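Stadano Wrist Camera Mount and Finger Set for Food Handling
Home > Grippers and Fingers > Produce and Kitchen > Stadano

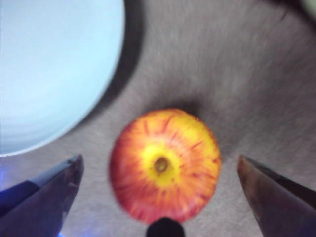 If you've landed on this page, chances are you already have an arm on a bench somewhere and you're trying to get it to handle fruit, rolls, boiled eggs or something else that bruises, and somebody down the hall has started asking which rules apply. We get that call a lot, and we're always glad to take it! So this page is longer than most of the pages in our shop. It covers the Stadano set itself, then the good practice we recommend to everyone who buys one, and at the end the boring but necessary part about ordering.

What you get

The Stadano set is a pair of tapered fingers, a wrist bracket for a small camera looking down between them, and the screws to put it all together. The camera itself is sold separately, as most of our customers already have one they like. There are two versions. The 202 has fixed fingertips and is the one most people should start with. The 202-S has tips that come off with a single screw, so that you can wash them in a sink while a second set is on the arm. It costs a bit more and it's worth it if you run more than one shift.

Fits: Dudholm parallel grippers, both body sizes
Bracket: adjustable tilt, with a locking screw
Item numbers: 202 and 202-S
In the box: 2 fingers, 1 bracket, screws, hex key, printed handling guide

The handling guide (32 pages, and please do read it)

Engelbert Pfister wrote the first version of our guide when he was still doing all the installations himself, and he has been adding to it ever since. It's now 32 pages long, with a checklist on page 33 that you can tear out and hang next to the machine. The short version goes something like this.

Start with the risk assessment, and do it for the whole job. A gripper on its own can't be called safe or unsafe in any way that helps you -- what matters is the arm, the fingers, the thing being held, the speed, and who is standing nearby. Pointed fingers deserve their own line in that assessment. They're very good at getting down beside a round piece of fruit, and for just that reason they need more thought around people's hands than a broad, padded finger would. If you're working to ISO 10218 for the robot and its installation, or using ISO/TS 15066 for guidance on sharing a space with people, write down the finger you fitted. When you change the fingers, go back and look at the assessment again. We've visited lovely, tidy workplaces where the paperwork described a gripper that had been swapped out long before.

Next comes the approach. We like the open fingers lined up on either side of the piece before the arm goes down, with the camera view checked at that point and again after the grip closes. A view from straight overhead tells you a great deal about where an apple is and rather little about how tall it is, so don't let the picture alone decide how far down to travel. Set a lower limit in the controller and test it with nothing under the fingers. Then test it with something soft that you don't mind losing.

Grip force should begin low. Turn it up a little at a time until the piece lifts without slipping, then cut the piece open the next day and look for bruising. Engelbert insists on the waiting part, and he's right, as bruises often take their time to show. Write the setting on the checklist along with the kind of fruit.

Then there's lighting, which people tend to leave until last. Shadows next to a bowl or under the curve of a piece of fruit can throw off a vision program that was tuned at another time of day. Keep your lamps in one place, mark where they stand, and run your test picks again if anybody moves them. A plain matte work surface is kinder to the camera than a shiny one.

Is it food safe?

We want to be careful here. The set is sold for testing, training and setup work. If the fruit is going to be eaten, the contact parts, the cleaning method and the work surface all have to meet the food rules where you are, and that's a judgment about your whole process. Ask your food safety person early on, before the cell is built. We'll gladly send material sheets for the fingertips so they have something to read. Please don't wash the bracket or the camera, and take the power off the gripper before you remove the tips.

What our customers tell us

The kitchen team at Makhubela has used the 202-S since it came out, and they gave us the idea for a small notch that shows which finger goes on which side. Sarham, who train new technicians, asked for the tear-out checklist. Both were such sensible requests that we felt a little silly for not having thought of them -- so if something about the set bothers you, do write to us.

Ordering

Both versions ship from stock. Spare tips for the 202-S come in pairs and can be added to any order. Extra copies of the guide are free, and you're welcome to ask for one before you buy.

Page last updated April 21, 2020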